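Chapter 12
Working Beside the Machine

When a robot arrives at a workplace, the first question most staff ask is whether their jobs are safe. The second question usually takes longer to come up: what will the job be once the robot is doing part of it? This chapter deals mainly with the second.

Consider Visow, a firm in Nidthorpe that prepares office and classroom supplies for mail order. Its 16 packing staff used to sort, check and pack every item by hand. In May the firm began trialling a robot arm, supplied by Hodard, on the simplest handling tasks.

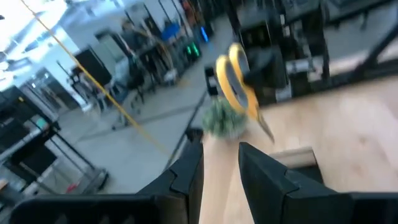 The staff did not lose their positions, but their days changed. Packers who had spent whole shifts on their feet now spent part of each one at a desk, reviewing missed grasps and deciding which items the arm should be given next. Some welcomed the change. Others said they missed the steady rhythm of the bench, and a few felt they were being watched -- a concern the firm had not planned for.

Pay was a further problem. The existing award had a rate for packing and a rate for machine operation, but the new work fell somewhere between the two. It took around 12 weeks of talks before a new classification was agreed on. 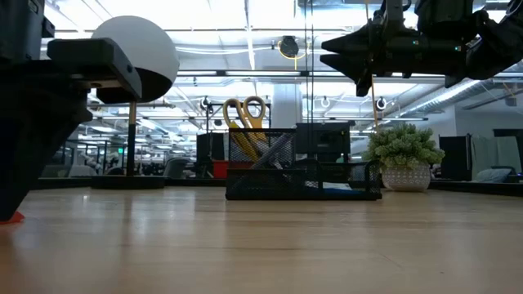 Figure 12.1 A two-fingered gripper above a work table, with scissors standing in a mesh desk organizer.

Small objects of different shapes are a useful place to begin studying automation. A person picks up a pair of scissors without thinking about it. To automate the same movement, someone has to break it into steps, and that someone is often the worker who used to do it. Section 12.1 looks at how this knowledge is recorded, and who should be paid for it.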